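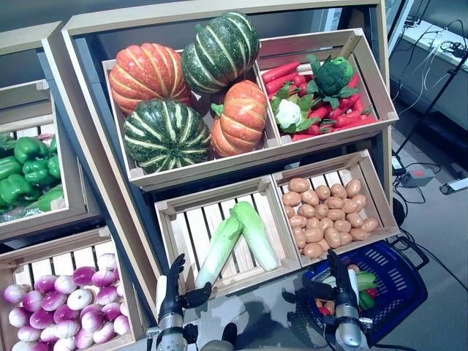
Sturbridge Tiered Produce Display, with crates and artificial vegetables

Store Fixtures > Produce & Market Displays > Wood

Mar 26, 2019
By Shuzhen Shen

We carry the Sturbridge because customers keep asking for it, and we have doubts about whether most of them need one. It is a tiered wooden stand with light wooden crates that sit at a tilt toward the shopper. The maker, Harko, calls it a "complete farm market environment." It's a shelf with boxes on it. It is a pretty good shelf.

The price is $2,949 for the stand and crates, and $3,953 with the Luo artificial produce set. That is a lot of money for vegetables you can't eat, so please read the rest before ordering.

The crates

The sides and fronts are slatted, and so are the bottoms, with gaps between the boards. Harko lists this as ventilation for fresh stock. Maybe. It also means that anything small and loose will find its way through, so buy liners if you plan to sell shallots or garlic. With potatoes we had no trouble. Crates lift out for cleaning, and you will want to clean them, as pale wood shows every smudge.

Check the widths on the order sheet before you plan a layout. A crate that looks generous on the sales floor fills up fast with squash: four big ones and you're done. Chili peppers and potatoes go a lot further and look better heaped.

The artificial produce

The Luo set includes striped squashes and pumpkins, red chili peppers, green bell peppers, turnips, napa cabbage, potatoes, broccoli and a cauliflower in its leaves. Harko's sheet says 100 pieces, and every last potato counts as a piece. We would have liked fewer potatoes and a second cauliflower.

From across a room it does the job. The turnips, purple on top and white below, are the best of the lot. The squashes are shinier than any we've bought at a farm stand. Put real produce beside them and the difference is plain, so don't mix the two.

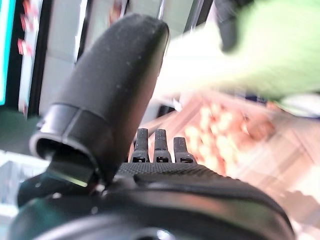
Shuzhen, I think you're too hard on the shine. We used the set for cashier training in August and the trainees got used to it in an afternoon. What bothered me was the price of replacements, because we lost three peppers in the first week and had to buy a whole bag.

Fair point on the bags. Luo doesn't sell single vegetables, and we have asked more than once. If the set is going to be handled every day, in a training room or a play store, order a spare bag of the small items up front. Squashes rarely go missing.

Who should buy it

Training rooms, showrooms and model stores, where the display has to look the same month after month. For those buyers the full set makes some sense. A working grocery should take the stand alone and put the other thousand dollars into stock.

Empty crates are the weak spot of this design. With every crate full, the stand looks like a market. Take the cabbage out of one and the bare slats are the first thing a shopper sees,

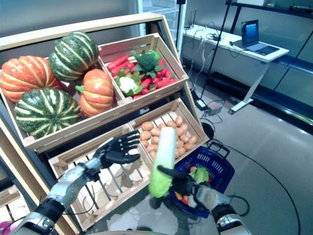

so plan on moving stock forward during the day or keeping something bulky in reserve for the lower tier. Harko suggests a false bottom, sold separately. A folded towel under the produce does the same thing for less.

Assembly and delivery

The stand ships flat from the Gullton warehouse. The instructions are thin, and the step for setting the tilt is printed before the step where you attach the part that tilts. Read both pages first. Two people can manage it. Tighten everything again after a week of use.

"No maintenance" is Harko's phrase and we don't stand behind it. Dust the vegetables, wipe the crates with a barely damp cloth, and keep the stand out of direct sun. Returns are accepted on unassembled stands only. The Luo set can't be returned once the bags are open.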